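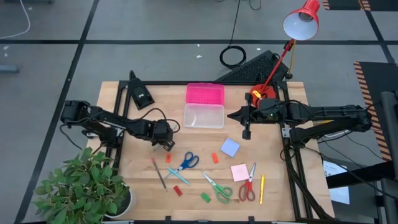 Two-arm pencil box task, how do you stop it grabbing scissors by the blades?

Fredy Escobar
Hi all, I'm in a student club and our project for the August showcase is getting two arms to clear a desk into a pencil box (the one with the pink lid). Pencils go fine. The little blocks go fine. Scissors are killing us! The left gripper comes straight down and half the time it pinches the blades, then the whole thing swings around and lands on the edge of the box. We have 869 demos recorded so far and I was hoping to stop at 1,000 because we're all tired. Do we need more, or are we doing something dumb?

Ruth Chávez
We had this exact headache last year with our club. Before you record anything else, go back and watch how your drivers pick the scissors up. In ours, one kid always went for the handles and another went for the pivot, so the arm learned a mushy in-between. We picked one grasp (one handle loop, fingers on either side of it), threw out the bad demos and recorded the scissors again, turning them a different way each time. Mix up the colors too if you have red, green and blue handles, or it may get picky about one pair. Oh, and leave your desk lamp where it is for the whole project. We moved ours and lost a weekend.

Hernán Cusi
just get more data, we did 2,000

Fredy Escobar
Ruth, I watched 10 of ours and yep, three different grasps, two of them mine. Redoing the scissors tonight. Thanks!!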